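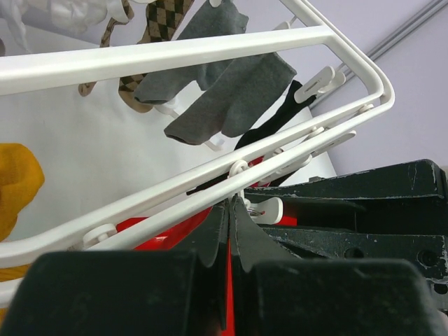

Ticket: right gripper opens by itself while the left one is holding
Product: Zusow two-arm controller, version 2
Submitted by: Stellovholm Robotics Club
Status: Solved
Opened: December 2020

Hello to everyone at the Stumon help desk, and thank you again for being so patient with us back in March when we could not even get the base mounts to show up!

We are a student club and our project this year is hanging laundry. Real laundry, mostly socks, on a white plastic drying rack, with clothespins. The left arm is supposed to steady the rack while the right arm picks a clothespin out of a shallow red tray, carries it up and clips it on. It sounded like such a small job when we voted for it (the other choice was stacking cups, and there are members who still bring that up).

Here is our trouble. The right gripper picks up the clothespin just fine, and then on the way to the rack it lets go. The pin lands in the tray, or on the table, or once inside a sock, which took us a good while to find. We ran the full routine 100 times over a couple of club afternoons and it dropped the pin on 52 of them. If we switch the left arm off and run the right arm alone, we have never seen it drop one.

What we have tried so far:

Swapped the purple cables between the arms. No change, the right one still drops.

Swapped the soft pads on the fingers for a fresh Dinsa set. The grip felt nicer but the drops went on just the same.

Raised the grip force one step at a time until the pins started shooting out sideways, and then we put it back.

Slowed the whole routine to half speed. It still drops, only more slowly, so at least we got a better look at it. The fingers do open. The pin isn't slipping out.

Reinstalled the controller software and loaded our saved routine again.

The light on the gripper stays green the whole time and the log has no error in it, so as far as the controller is concerned everybody is having a lovely day. The step where it goes wrong is the one with the right gripper closed on a pin down in the tray and the left one up at the rack. We can send the routine file too if that helps, though please forgive the names we gave the steps.

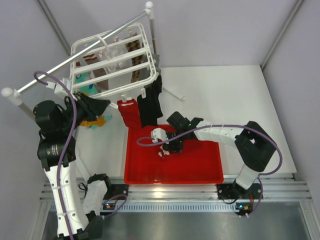 Stumon Support wrote: Thank you for such a thorough write-up, it saved us a whole round of questions. Since the fingers are truly opening, and only with both arms running, I would look at the gripper numbers before anything mechanical. Could you open Settings, then Grippers, and tell us what is listed under Channel for each side? A routine saved under the older software sometimes brings its old channel numbers along when you load it, and a reinstall won't clear that. If both sides show the same channel, change the right one to 2, save, and turn the controller fully off and on again. A restart from the menu is not enough.

Stellovholm Robotics Club wrote: Oh dear, yes, they were both on the same channel! We must have looked at that page a dozen times and only ever read the force setting. So every time the left gripper let go a little to shift its hold on the rack, the right one was politely doing the same.

We changed it, pulled the plug, had a snack, and plugged it back in. We ran the routine until we had to give the room up and there were no drops. The pins don't always go on straight, and the black sock keeps sliding, but those are our own problems and we are quite happy to have them.

One small request while we have you: could the controller show a warning when two grippers share a channel? Even a little yellow triangle would do. You can close the ticket, and thank you so much.

Stumon Support wrote: Glad it's holding. I have passed the warning idea along to the Zusow software team and linked your ticket to it. Closing this one now, but replying here will open it again.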